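**Handheld gripper: ribbed fingers vs flat pads, and is the head cam worth it?**

**tallgrass_ee** wrote:

We have two sets of fingers for our handheld grippers and need to settle on one before ordering more. Set A is the stock flat pads from Bristitz. Set B is the thick dark grey ones with the ribbed inner face, from Stistura. Same body, same trigger, same wrist fisheye for both.

So far we have 396 takes on A and 159 on B. Tasks are picking up small boxes, putting flowers in a vase, and moving cups. My notes:

- A closes flatter on thin things (cards, stems).
- B holds boxes better when you tilt the wrist.
- B blocks more of the view because the fingers are fatter.
- Both drift out of line after a while. B less.

We also run a head cam on a cap for a second view. I'm not sure it earns its weight. Opinions welcome on either question.

**mr_backlash** wrote:

Ribs every time. Flat pads get polished after a few hundred closes and then you're chasing slip in the data. We dropped flat pads in January and haven't gone back.

What gap are you closing to? If the tips hit hard every time you'll wear the ribs too.

**tallgrass_ee** wrote:

We stop just short of contact. View from the wrist camera with set B on, jaws almost closed:
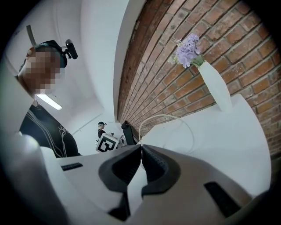

*Set B, wrist fisheye, tips nearly touching.*

You can see how much of the middle the fingers take up. The marker on the white box at the far end is still readable to my eye. I haven't run the detector on this one. The lavender flowers are the ones from the vase task.

**kd_servo** wrote:

I don't agree that the fingers are the problem. The body takes up far more of the picture than the fingers do. It goes all the way across the bottom. If you want more view, move the lens forward or tilt it up 5 degrees and leave the fingers alone.

Also, what's the white cable? It arcs right over the middle, close to the right finger. I'd tape that down before I compared anything. If it's in the A takes in a different spot, your view comparison isn't worth much.

**tallgrass_ee** wrote:

Fair point on the cable. I'll check where it sits in the A takes. Tilting the lens means redoing the calibration for everything, so I'd want a good reason.

**Jaqueline Arellano** wrote:

We did the lens tilt on the Sikder mounts. It took one afternoon including calibration. The gain was real but small, and we lost the tips at full close, so for stem work it was a step back. We returned to the stock angle.

On fingers I'd go against mr_backlash. For flowers, flat pads. Ribs crush soft stems unless you back off the grip, and people don't back off evenly. Two operators will give you two different forces.

**mr_backlash** wrote:

That's a training problem. Put a hard stop in the trigger.

**Jaqueline Arellano** wrote:

A hard stop set for stems won't hold a box.

**mr_backlash** wrote:

Then use two stops. They're printed parts.

**kd_servo** wrote:

Has anyone put soft pads over ribs? Eltalitz sells a stick-on sheet. I used it on a parallel jaw on a fixed arm and it lasted around 600 cycles before the corner lifted. Never tried it on a handheld.

**tallgrass_ee** wrote:

Have not. I can order a sheet. Did it change the closing width enough to matter?

**kd_servo** wrote:

Yes. Measure it and change your zero, or the width reading will be off for every take.

**ilir_i** wrote:

About the head cam. I wore one for most of a month. Neck was fine, the strap was the annoying part. It slides back when you lean forward, and leaning is most of the job. The view was useful when the wrist cam was too close to an object to see anything else. For box tasks we never used the head footage. For two-handed tasks we used it constantly.

So it depends what you plan to collect. If it's one hand and a table, I'd skip it.

Ilir Ionescu

**mr_backlash** wrote:

I'd keep it. You can throw footage away later. You can't go back and get it.

**ilir_i** wrote:

You also have to store it and sync it. Ours was out of sync on a good part of the takes and fixing that cost more than the takes were worth.

**tallgrass_ee** wrote:

OK, plan as of Mar 22, 2018:

1. Tape the cable along the body, same path for both sets.
2. Run more B takes until the counts match.
3. Log flower takes separately from box takes.
4. Lens stays at the stock angle.
5. Keep the head cam on until the two-handed tasks are decided.

Will post slip numbers by task when B is caught up.

**Jaqueline Arellano** wrote:

Log which operator did each take too. You'll want that for the stems.

**tallgrass_ee** wrote:

Added.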